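Search this site Go

Looking after the gripper on the bench cell: second-term project report

Meriem Zaki, Donport
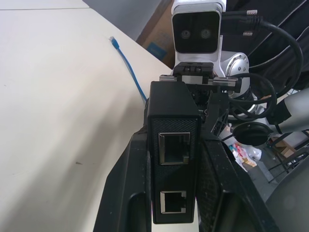
Page last changed: October, 16:20

1. What the project was

The bench cell in our lab is one arm with a two-finger gripper, working over a white table. It had been used by three groups before us and the notes they left did not agree with each other. My job for the term was to write one set-up and care routine, try it out, and record what went wrong. I did not work on the programs that tell the arm what to do. When I say "the cell" I mean the arm, the gripper, the cameras, the cabling and the table.

The log sheet I used is called Lakar, after the folder it was first kept in. It had 159 entries by the time I stopped.

2. The gripper end

Most of the care work is at the wrist. The two long black fingers stand either side of a tall housing, and the housing has two network ports in its front face, one above the other. Above it is a short silver rail with a black slider block. A bracket held by small screws joins the gripper to the wrist, and the white stereo camera head sits further up.

The fingers pick up dust, and pale specks show up badly on the black. I wiped them with a dry cloth at the start of each session. For the first two weeks I used a damp cloth, but it left fibres on the textured face of the finger, so I stopped.

I checked the bracket screws by hand with the short driver from the drawer. In the whole term 4 needed tightening, and all of these were found in the week after the gripper had been taken off and put back. The older notes say to check them monthly. I have changed this to once a week, and again after any removal.

3. Cables

This part took the most time. The black cables come down beside the arm joint in loops, with metal connectors near the top of the bundle. If the loops are too short, they pull when the wrist turns. If they are too long, they can swing against the bracket. I settled on 200 mm of slack, measured with the arm at its home position, and marked the place with tape.

The network cable is the blue one. The routine for it is:

Stop the arm and wait for the status light on the control box to change.
Lay the cable on the table with its connector free.
Look at the plastic tab. If it is cracked or bent flat, use another cable.
Push the connector in until it clicks, then pull gently.
Start the link test and leave it running for five minutes.

The pull matters. Six of the dropped links in the log came from a plug that looked right but had not clicked. After I added the pull to the routine there was one more, and that was a cable with a worn tab.

I also logged which port had been used each time, as the older notes never said. I found no difference between the two in the link test, but I would still keep to one so that faults can be compared.

4. Running test

For the long test I used Zevelus, the department's script that opens and closes the fingers and moves the wrist through a fixed path. It ran 2,140 cycles over several sessions. The arm was stopped between sessions for the checks in section 2.

There were two stops that I had not planned. The first was a dropped link, already counted above. The second was a loop of cable touching the bracket — I had not put it back on the tape mark after cleaning. No parts were damaged either time.

5. What I would change

The tape mark is not good enough. It lifts after a few weeks and the next person will put it somewhere else. A printed clip on the joint would be better, and I have left a drawing of one in the project folder, though I did not have time to print it.

The slider block on the rail was cleaned but never taken apart, so I can't say anything useful about wear there.

The log sheet should stay on paper next to the cell. When I kept it on the laptop I filled it in at the end of the day and forgot things. Blank copies are in the same folder as the clip drawing, and the last completed sheet is on top.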